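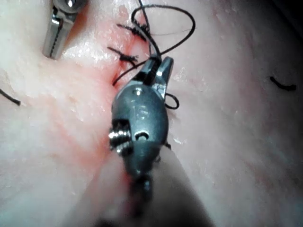
Katis 2320 Black Braided Training Suture, size 2-0

Reviewed by Nataša Bošković

The Katis 2320 is a non-sterile braided suture with a swaged curved needle, sold for bench practice only. It comes on a card, four cards to a sleeve, and the supplier for this review was Halilović. I used it for interrupted stitches and instrument ties over most of November and compared it with the Hivham training suture I had been buying until then.

Handling

The first thing to check in a braided practice thread is memory. The 2320 comes off the card with slight kinks at the fold points. One slow pull between the fingers removes most of them. After that the thread is soft enough to lie flat where it is put down and stiff enough to hold an open loop for the next wrap. The Hivham thread is softer and collapses sooner, and I found myself rebuilding loops with it. For a beginner learning where the loop should sit relative to the jaws, the stiffer thread is easier to learn on.

Color is plain black. Against pale tissue the contrast is very good. Over a bloodied incision it is still adequate, though a thin strand crossing a dark fold can be lost at low light levels. Turn the lamp up before changing the thread. 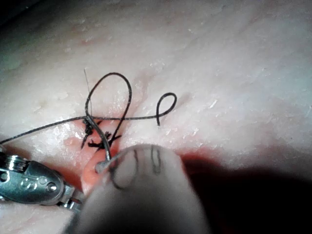 Large loop standing over the incision, with a smaller one to the right.

The needle is the weaker part of the product. The point is sharp enough for the first several passes, then penetration force rises noticeably. The curve stays true if the needle is held well back from the tip, but it flattens when forced. The swage is sound – I had two needles pull off in the whole period, both after a hard sideways tug that was my own error.

Knot behavior

Throws seat cleanly. A double first throw holds under light tension while the second is formed, and the knot lies square if the hands cross properly. With a single first throw the thread slips a little on a moist surface, as most coated braids do. Katis does not name the coating on the card, and I would like to see it listed.

Serrated jaws are hard on any braid. Grip the short tail by all means, but keep the working length out of the serrations where possible and let it ride over the outside.

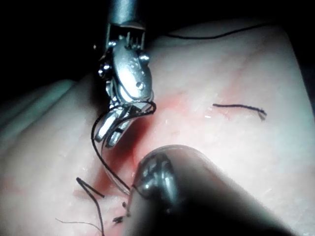 Black thread looped over partly open grasper jaws.

Repeated clamping at one spot raises fuzz, and the fuzz then catches on the next wrap. I trimmed the damaged length as soon as it appeared. A card lasts longer that way than it does if the frayed section is dragged through the tissue and breaks during a tie.

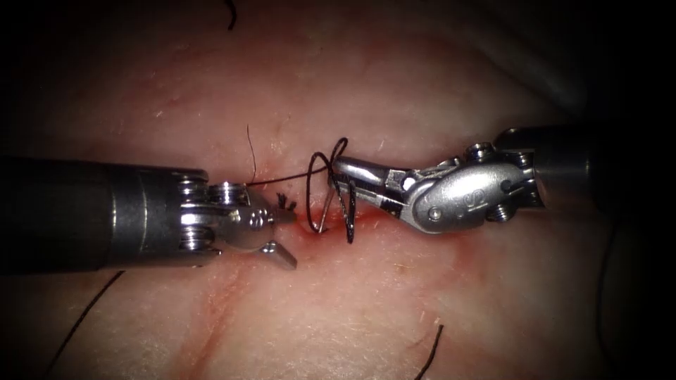 Cut ends open up quickly. Sharp scissors help, and so does cutting the tail once, in one motion. The Hivham braid is better in this respect and stays closed for longer. If your practice involves a lot of short tails, the difference will matter.

Storage and supply

The sleeve does not reseal. I moved the cards to a small Julisero parts box, which fits them flat with no bending. Halilović also lists a bulk pack for teaching labs, which I have not tried.

Verdict

Recommended for knot practice and for general stitching at 2-0. Less suitable for long sessions of needle passes on dense material, where the point dulls too early. I have reordered the thread and will keep a few Hivham cards for work with short tails.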